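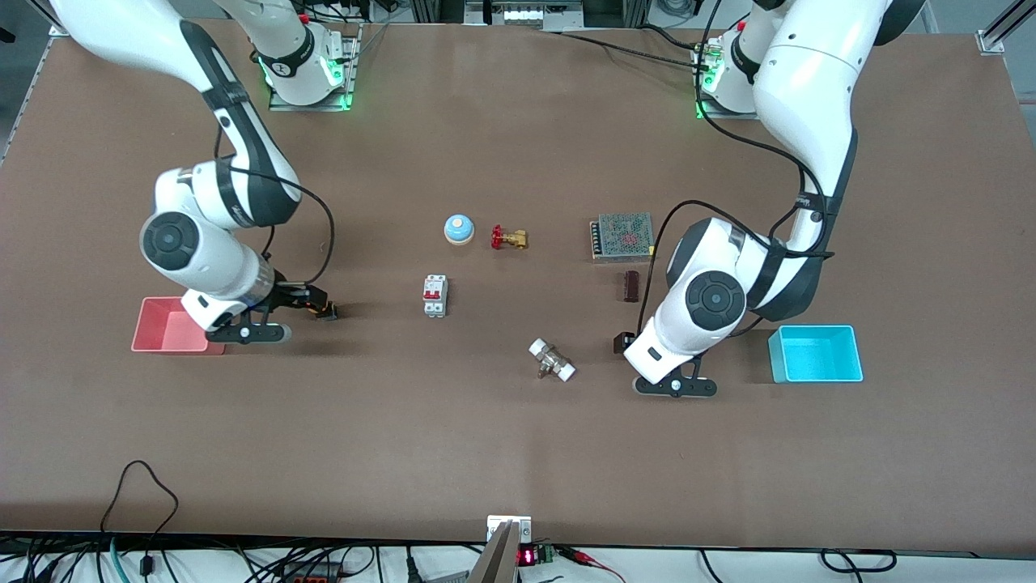

第四章 轨道几何与轮轨配合

4.1 引言

铁路模型的运行可靠性主要取决于轮对与轨道之间的尺寸关系。车体涂装、细节件和灯光电路均不影响车辆能否通过道岔，而轮缘厚度、轮背距和护轨间隙中任何一项超差，都足以造成脱轨。前三章讨论了比例、限界和路基结构，本章转入轨道本身，内容包括轨距与轮背距、道岔辙叉区的间隙、曲线半径与超高、纵断面以及检测方法。接触供电和道岔转换机构分别放在第五章和第六章。

读者应已掌握第二章中比例与轨距的区别。本章如无说明，均以7毫米比例（常称O比例）、32毫米轨距的双轨系统为对象，公式适用于其他比例，代入相应数值即可。

4.2 基本术语

轨距：两根钢轨轨头内侧面之间的最短距离，在轨顶以下规定深度处测量。模型轨头较窄，且拉制钢轨的轨头圆角不一致，测量深度应固定，否则不同批次的读数不可比较。

轮背距：同一轮对两车轮内侧面之间的距离，以B表示。

轮缘有效厚度：轮缘在测量基准面上的厚度，以T表示。

查验距：辙叉心轨工作边至对侧护轨工作边的距离，以C表示。英文资料称check gauge。

护轨面距：翼轨与护轨两工作边之间的距离，以S表示。英文资料称check span。

轮缘槽：护轨或翼轨与相邻钢轨之间的净空，以F表示。

以G表示轨距，则直线段护轨处有：

C = G − F　　（4-1）
S = G − 2F　　（4-2）

式（4-2）假定护轨侧与翼轨侧的轮缘槽宽度相同。自制道岔中两者常有差别，此时应写作S = G − F1 − F2，并分别测量。

4.3 轮轨配合的两个条件

车辆安全通过固定辙叉须同时满足两个条件。

第一，轮背距必须大于护轨面距：

B > S　　（4-3）

若不满足，轮对会被翼轨和护轨夹住，表现为通过辙叉时车体抬升或停滞。

第二，轮背距与单侧轮缘有效厚度之和不得大于查验距：

B + T ≤ C　　（4-4）

若不满足，护轨无法在轮缘到达心轨尖端之前将轮对拉向外侧，轮缘可能撞击心轨，或者进入错误的一侧。

两式合并，得到轮背距的允许范围：

S < B ≤ C − T　　（4-5）

由式（4-5）可知，轮缘槽越宽，下限越低，上限也越低。放宽轮缘槽能够解除夹轮，同时削弱护轨的引导作用，因此不宜单凭锉削护轨来处理通过不畅的问题。正确的顺序是先测轮对，再测道岔，最后才修改钢轨。

混用不同标准的车辆时，B和T均为变量，应取各车型允许范围的交集。交集为空，则该组车辆不能共用同一道岔，只能更换轮对。Drestham线路早期同时使用粗轮缘的旧式机车和精细标准的货车，站场咽喉的脱轨即属此类，本章习题将使用该线路的平面布置。

4.4 曲线

4.4.1 最小半径

最小半径由三个因素决定：固定轴距、车端偏移和车钩摆角。两轴货车通常由固定轴距控制，转向架客车通常由车钩和缓冲器控制。固定轴距为L的车辆通过半径为R的曲线时，弦与弧之间的中央矢距近似为：

v = L² / 8R　　（4-6）

多轴机车的中间轴须具备不小于v的相对横移量，或者由轨距加宽予以补偿。轨距加宽后须重新核对式（4-3）至式（4-5），在曲线道岔上尤其如此。

式（4-6）同样适用于由弦长反求半径。已铺轨道的半径可用直尺和塞尺测得矢距后计算，不必寻找圆心。

4.4.2 过渡曲线

直线与圆曲线直接相接时，曲率发生突变，车辆端部横向位移也随之突变，相邻车辆的缓冲器可能错位。模型上一般采用三次抛物线近似的过渡曲线，圆曲线相应内移。内移量由过渡段长度l和半径R决定：

p = l² / 24R　　（4-7）

实际放线时可用弹性木条代替计算，条件是木条截面均匀，两端切线方向固定。

4.4.3 超高

模型车辆的离心作用可以忽略，超高只有外观意义。过大的超高会使长编组在牵引时向内侧倾覆，设置时应以列车最长、机车位于前端的工况校核。

4.5 纵断面

坡度以高差与水平长度之比表示。水平长度为1,000毫米、高差为4毫米时，坡度为千分之四。坡度变化点须设竖曲线，否则长轴距机车的导轮会在凸形变坡点悬空，在凹形变坡点则可能出现排障器触轨。

道岔不宜设在竖曲线范围内。尖轨在竖向弯曲状态下与基本轨密贴不良，且此类缺陷随室温变化，难以复现。

坡道与曲线重叠时，阻力相加。估算牵引能力应以最不利区段为准，即坡度与曲率同时达到最大、列车全部位于其中的情形。

4.6 检测与记录

检测工具包括轨距规、轮背距量规、查验规和游标卡尺。三点式轨距规在曲线上会自动产生少量加宽，测量既有轨道时应改用卡尺或固定块规。

检测应在轨道固定并清理之后进行，顺序如下：

（1）逐个测量轮对，沿圆周取不少于三处，记录轮背距的最大值与最小值。差值过大表明车轮未与轴垂直，应先行校正。
（2）测量直线段轨距，取点间隔不大于一根短轨。
（3）测量每组道岔的C和S，测点为心轨尖端处及护轨中部。
（4）以轮背距处于允许范围上、下限的两组轮对推行通过，正向、反向各一次。
（5）填写记录表，注明室温。

记录表的格式采用Aileen Mangubat为Sadcombe站场编制的式样，见附录。该站场共有27组道岔，逐组编号，直股与侧股分列。仅记录“通过”或“不通过”的表格没有复查价值，应写出实测数值。

4.7 本章安排

4.8节讨论固定辙叉的制作公差，4.9节讨论曲线道岔，4.10节给出两个完整算例。初读时可略过4.9节，后续各章不以其为前提。

相关章节
第二章　比例、轨距与限界
第三章　路基、台架与分段接缝
第五章　两轨供电与辙叉极性
第六章　道岔转换机构
附录　道岔检测记录表（Sadcombe式）

分享 4　评论 4

编者：Erlinda Pangilinan　版权所有，未经许可不得转载　联系我们　返回顶部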